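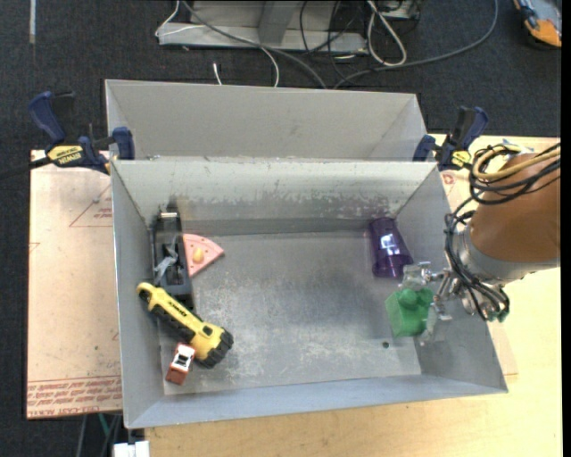
Okimon open day at the Phelan building, anyone else go?

Started by kettleandcog in Days Out and Demos

kettleandcog
Went over to Trullard for the Okimon open day and I've been boring everyone at home about it ever since, so now it's your turn. If you've not been, it's the old Phelan building behind the station, the one that used to be carpets, and they'd opened up the whole ground floor plus one room upstairs. Free tea, free biscuits, a queue for the loos.

Downstairs was mostly what you'd expect. Conveyor, palletiser behind a cage, a film on a loop with drums on it. Upstairs was the good bit! Two grey metal bins clamped together on a table, a robot arm coming in from the side, and the job was to pick things up out of the front one and put them in the one behind. I stood there for 80 minutes. My other half went and sat in the car.

What I loved was the stuff they were using. Not neat little cubes, it was the sort of thing you find down the back of a playroom. A green toy building block, a see-through purple cup, a torch, a toy car, a pink slice of something (pizza? cake? we argued about it). And the bin was properly scratched and battered inside, so it's clearly been doing this a good long while. They had a counter going on a laptop for attempts since they set that table up and it said 3933 when I left.

Anyway, did anybody else get there, and did you see it get the cup?

mossy_lathe
I went, got there after lunch. Saw it get the cup once and drop it twice. I'll be the miserable one then: I wasn't that impressed. Drove all that way to see a very expensive arm do what my granddaughter does in the time it takes to say "tidy up". It hovered over that green brick for ages, one finger each side, and then backed off and had another think. I wanted to lean over and do it for it.

kettleandcog
Ha, I nearly did as well. But that's exactly what I enjoyed! You could see it wasn't just playing back the same moves. They let a lad of nine or ten stir the bin up with a stick and it carried on with whatever it found.

pennyfarthing_21
mossy, with respect, I think you're looking at the wrong end of it. I pack orders for a living, mixed goods, everything from mugs to dog leads, and the conveyor and the palletiser downstairs are old hat to us. What none of our machines can do is reach into a tub of odds and ends and come out with one thing. That's still me and the rest of the shift. So a robot getting a torch out from on top of something else is a bigger deal to me than any amount of boxes going round in a cage.

Whether I'm pleased about it is another matter.

mossy_lathe
Fair enough, I'm retired toolroom so I judge everything by whether it hits the same spot to a thou every time. Different sort of job I suppose. Still say it was slow.

And while I'm moaning, did you see how the bins were held down? Bar clamps! Irwin ones, same make as I've got on the back of the garage door. All that money on the arm and then it's a couple of quick-grips at the join.

dunnock
What's wrong with that? They hold, they come off in two seconds and you can swap the bin. I'd have done the same. I bet if they'd bolted it down with a machined bracket you'd have said it was overdone.

mossy_lathe
I would, yes.

dunnock
I went up with the 4 pm group and by then the woman running it had just about lost her voice, poor thing, but she still answered everything. I asked why the toys, and she said they want a mix of hard, bendy, shiny and see-through, and charity shops are cheaper than buying test objects. The cup is apparently the worst of the lot to find because it's translucent and throws a reflection back. The cameras struggle with it. She said people always expect the torch to be the hard one.

Also asked her if it learns while you're standing there. It doesn't. It does the day's picking, they keep the results, and it gets trained on them later on. So kettle, that stick business wasn't teaching it anything on the day, sorry!

kettleandcog
Oh I don't mind, the lad thought it was and he went home happy. Useful about the cup though, I'd put that down to it being light.

tramline_t
Didn't go up because the stairs were packed and I had the dog. Was there a lift? It wasn't signed if there was. And the leaflet said the 21 bus stops outside, which it does not, it stops by the swimming baths and you walk back up the hill. If anyone from Okimon reads this please fix that before the next one.

pennyfarthing_21
There is a lift, past the tea table and through the double doors. You had to ask. I agree they should have put a sign up.

(My username's nothing to do with the bus before anyone starts.)

grubscrew
I'm going to stick up for mossy a bit. I went to the Ponard demo last November and their picker was going like the clappers, one item after another, never missed while I was stood there. Next to that the Okimon one looked like it was half asleep.

dunnock
Was Ponard's picking out of a jumble though? When I saw it, everything was laid out flat on a tray with gaps between. Suction cup, straight down, straight up. It's quick, I'll give you that, but it's a different job. Put a toy car on its side up against the wall of a bin and I'd like to see the suction cup manage.

grubscrew
It was a tray, yes. Didn't really think about the gaps. They did have better biscuits.

mossy_lathe
Two fingers is the right choice for that lot, I'll say that for Okimon. I had a good look at the gripper while it was dithering, nice little linkages. It's the state of the cables I'd have words about. There was a whole bundle looped over the arm and hanging down to the gripper, plus a hose. One good snag and that's your afternoon gone.

pennyfarthing_21
See you did enjoy it.

mossy_lathe
I enjoyed the linkages.

kettleandcog
I asked about the cables as it happens! They've had them off and rerouted more than once and the arm needs the slack when it swings over to the back bin. So it looks a mess but if you tie it tighter it pulls. He did admit it could do with tidying.

tramline_t
Is the next one going to be at the same place? I'd like to see the upstairs bit if I can leave the dog with my sister.

dunnock
Same building, they said, but they hadn't settled when. You can put your email on the list at the front desk or ring them. I'd go early, it was much quieter before the school lot turned up, and ask if you can choose the next thing that goes in the bin. They let one chap put his glasses case in and it had it out first go.

kettleandcog
Glasses case! I missed that. Right, I'm going again, and I'm taking a whisk.

grubscrew
If it picks up a whisk I'll take back what I said about it being half asleep.

mossy_lathe
Put me down for a lift if you're driving, kettle. I'll bring some cable ties.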